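Home | Ask | Topics | Storage & Closets | Members | Log in

Are wooden hangers worth it, or is it just marketing?
Posted by Pramila Sengar in Storage & Closets, August

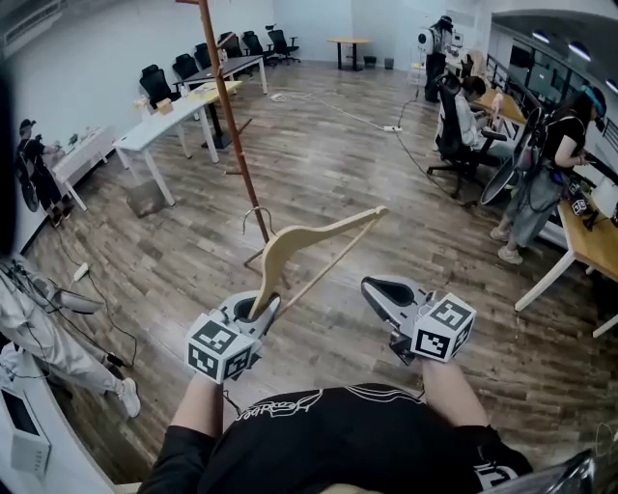 What I have and what I'm being told

I moved into a place in Granisley with no hall closet, so coats and shirts live on a standing rack and whatever hangers I can scrape together. A shop called Altano wants $197 for a boxed set of wooden ones. The box says they "preserve garment life" and "breathe with the fabric." I don't see how a hanger breathes. My mother used wire from the dry cleaner for decades and her blouses look fine.

Does the wood do anything a plastic one doesn't? And is there any truth to the cedar and moth business? I'd like to hear from people who have tried both, and please, no links to stores.

3 replies

Dusora
Mostly marketing, with one exception. What matters is the shape of the shoulder. A thick, curved end holds up a heavy coat without poking a bump into the sleeve, and wooden hangers tend to be thicker. A thick plastic one does the same job. For shirts and blouses I can't tell any difference, and I've had a mix on the same rail for years.

As for cedar, the smell fades and then you own ordinary wood. People say to sand it to bring the smell back. I did that twice and still found holes in a wool scarf. Washing things before you put them away and sealing them in a bag did more for me than any cedar ever has.

Don't pay $197. Buy four or five good wide ones for the coats and jackets, and keep what you've got for the rest. Check the bottom bar too — if it's slick varnish, pants slide right off, whatever the box says.

hallway_moth
wood looks nicer. thats the whole reason, everyone else is kidding themselves

Ionescu
I agree with Dusora except on wire. Wire is fine for a light cotton blouse and bad for knits, and it can leave rust marks if you hang something damp on it. Sweaters shouldn't be on any hanger. Fold them.

I'd also be wary of the weight. I swapped everything to wood at once and the rail in my closet started to sag in the middle. A standing rack can get tippy if all the heavy coats end up on one side, so spread them out before you spend money on anything.

Related in Storage & Closets
Do vacuum bags ruin down jackets?
Closet rail sagging, bigger bracket or new rail?
Lavender sachets: has anyone seen them work?
Getting shoulder bumps out of a knit top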